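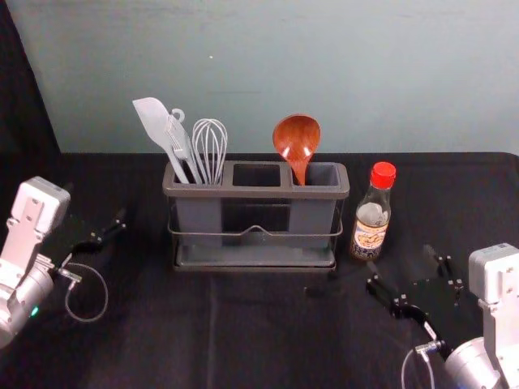 Caddy task, second station, June

Started at 7:40. Arms homed on the first try, both indicators green, left gripper zero off by a hair and corrected in the config. Trilok had left the cloth on from the evening shift, so I only had to pull it straight and put the caddy back on its marks. The marks are two bits of tape under the cloth that you find by feel. I want something better than that before July.

Start state for the morning block: left compartment with the white spatula, the slotted turner and the whisk; middle compartment empty; right compartment with the ladle. Bottle with the red cap to the right of the caddy, as distractor. The instruction text for the block is "move the whisk to the middle compartment." Left arm does the work. Right arm is live and recorded but parked near the bottle.

The target for this task is 1000 accepted episodes across the two stations. At the start of the day we had 200 from station one, all from Eliseo, and none from mine. That is a problem in itself. Eliseo has a very particular approach, high and then straight down, and a policy trained on his data alone will learn Eliseo. I told Ingeborg this last week and she agreed to split the rest over three operators.

Procedure, written down so that I stop changing it:

Reset both arms to the ready pose. Wait for the cameras to report sync. Press the left pedal, start moving within two seconds. Grasp the whisk on the wires just above the handle, close to 40 percent, lift until the handle end clears the rim, shift right, lower, open, withdraw to ready. Right pedal to end. Mark success or failure before touching anything on the table.

The last point matters more than it looks. Twice this morning I fixed the whisk by hand before marking, and then could not say whether it had been seated when the episode ended. Both thrown out.

First hour was poor. The whisk wires give under the fingers, so the force reading climbs slowly and there is no clean contact edge in the signal the way there is with the turner. I was closing by eye and over-closing. When I over-close, the loops fold toward each other and spring back on release, and the whisk leans against the divider. It still counts as success under the current rule (handle inside the middle compartment, nothing else displaced), but I do not like it. Put a note in the log field: "seated, leaning." Hưng Đồng says the log field is not read by the training code. I know. It is read by me.

Second problem, the turner. It stands right beside the whisk and on the lift it tends to come along, caught by the hanging loop. In the bad cases it rises a few centimeters and drops back. Ingeborg's rule is that if it drops back into its own compartment the episode is kept. Mine would be stricter. We argued it over the phone for ten minutes and settled on keeping them under a separate tag, "neighbor moved," so that they can be filtered later. I would guess most of them get used.

Changed the approach at 9:15. Coming in from the right, over the open middle compartment, the fingers stay away from the turner and the lift is cleaner. The cost is a longer path with the wrist turned more than I find comfortable, and the leader arm has a sticky spot in the fourth joint at exactly that angle. It shows in the recordings as a small pause, then a jump. Tonantzin plotted the joint velocities for the first batch and the pause is in nearly all of them. If it is in all of them the model will learn the pause. She put a drop of oil in the joint at the break. Better afterward, still not gone.

By noon, 105 accepted. I had planned on more. The resets are what take the time: the episode itself runs under fifteen seconds and the reset takes longer than that if the tools are put back properly. I tried a cycle where the odd episodes move the whisk to the middle and the even episodes move it back, so that each one resets the other. It works if the forward episode ends well. If the whisk leans, the return episode starts from a lean, and the grasp is different again. Ingeborg likes this and calls it free variation. I would call it uncontrolled variation, but the cycle stays for now, with the return episodes filed under their own instruction text.

Afternoon block, same objects. Varied the following by the sheet: caddy shifted up to five centimeters left or right, caddy turned up to ten degrees, bottle position from the four listed spots. The drip tray under the caddy slides on the cloth and drags a fold with it when it is pushed, so I lift and place now. The wire frame around the body is a convenient handle for that.

The clear bottle is doing its job as a distractor in the depth channel. Depth on the lower part of it is mostly holes, with the label coming through as a small floating patch. The red cap is solid. I raised the question of whether to swap it for something opaque and Tonantzin said no, the kitchens at Plencombe will have plenty of glass and we may as well start. Fair enough. Kept it.

The ladle I have not touched at all today. It is scheduled for the right arm, "move the ladle to the middle compartment," once the whisk set is done. I did three unrecorded passes with it after lunch to see what the bowl does. The bowl is deep and glossy and the fingers skate on it. The neck is the place to take it, but there is not much neck above the rim, and going down for it brings the knuckle of the right gripper close to the divider. Might need to raise the ladle on a spacer at the bottom of the compartment. Asked Hưng whether that is allowed. He will check with the people at Bultwood, who own the task definition.

Software: the recorder dropped wrist frames twice after 2:00, both times in episodes longer than twenty seconds. The buffer is set for the old frame rate. Hưng pushed a fix at 3:30 and I ran ten dummy episodes with no drops. The two bad ones are marked and kept out of the count.

The gray cable on the left gripper hangs low enough now that it brushes the cloth on the far left approach. Added a clip to the list. The white one on the right is fine.

Eliseo came over at 4:00 to do his first hour on this station. Watched him without saying anything. High and straight down, as expected, and he hooked the turner on four of his first six. Then he looked at my last few on the monitor and tried coming in over the middle compartment. I had half hoped he would not. If we all converge on one path there is no point in three operators. Wrote to Ingeborg that we should assign approaches by sheet, like the caddy positions, and leave operator preference out of it.

Total with both stations and the return episodes stood at 1325 in the folder this evening, which looks good until the dummies, the oil-joint batch and the duplicates from the Gallegos copy script are taken out. Tonantzin is running the dedupe overnight. I am not quoting any number until she is done.

For tomorrow: clip for the left cable. Better marks for the caddy. Recheck the fourth joint before the first episode and again at the break. Get the force threshold for the whisk off the plot and stop closing by eye. Ask Ingeborg about the spacer if Hưng has heard nothing. Trilok has the station until 10:00, so I start late.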